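3.2 Sorting surfaces in the bedroom

Of the tidying records collected for the Mekis survey, a large share concern surfaces that were not designed for storage. The bed is the most frequent of these. It is wide, it stands at a convenient height, and it is usually the only clear horizontal area in a small bedroom. Following Venkataraman, we use the term "holding surface" for any surface on which goods rest between one place of keeping and another. A reused shipping carton commonly serves as the main container. Its printed content label describes the original goods and has no bearing on its later use, so labels were transcribed but excluded from the coding of contents.

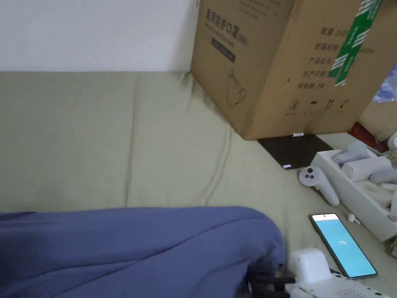 3.3 Grouping of items

Items on a holding surface were coded by material (textile, rigid, mixed) and by size relative to the carton. In the bed setting of Figure 4, the carton stands against the wall, with small rigid goods on and beside a flat dark board. Textiles lie apart from them. Small items such as earbuds were coded separately from their cases, as the two are often put away at different times. Product packaging left open was treated as a container in its own right, and anything inside it was assigned to that container.
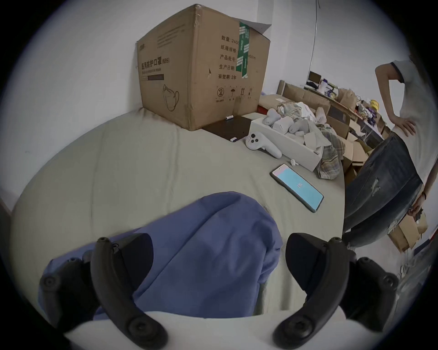 Figure 4. Carton, small electronic items and clothing on a bed used as a holding surface.

The coding sheet was applied to 1,142 item placements. Placements in which an item was covered by a textile were marked as hidden and were not assigned a material. Garments were coded as folded, draped or heaped. The draped class proved the hardest to apply, and coders at the Siklow site were asked to use it only where the cloth followed the shape of whatever lay beneath it. Towels and shirts were merged into one textile class after the pilot stage.

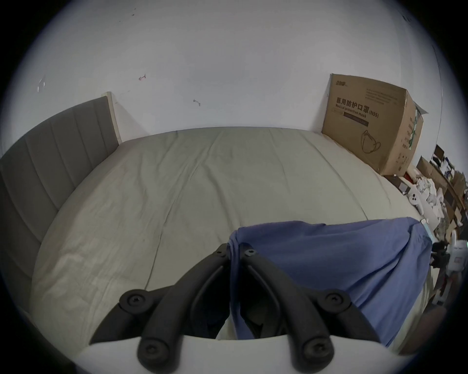 Why was the bed not treated as furniture in its normal use?
The coding scheme records the function of a surface during the tidying task. A bed holding goods for sorting was therefore entered as a holding surface, and its use for sleeping was entered in the separate room inventory.

Sheet condition was noted on the same form. A fitted sheet with wrinkles gives small items an uneven base, and cylindrical objects in particular may roll towards a low point. A rigid board placed on the mattress offers a flatter base for such items. The position of the carton was recorded relative to the nearest wall, 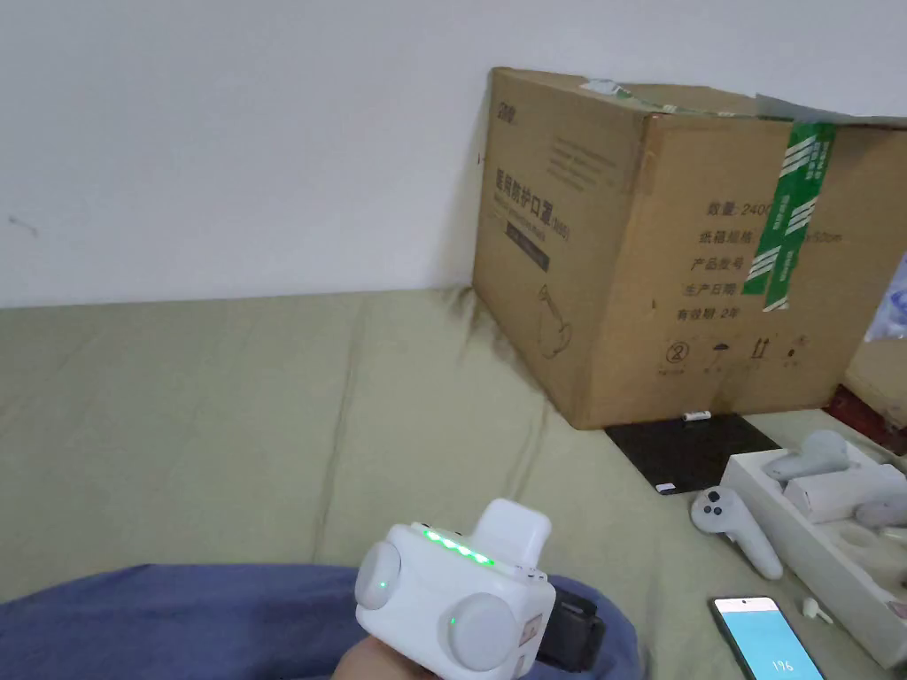

and its flaps were recorded as open, partly open or closed. Partly open flaps were common and were given their own class after the Fallico trial, in which they had been counted as closed. The earlier records were recoded in August to match.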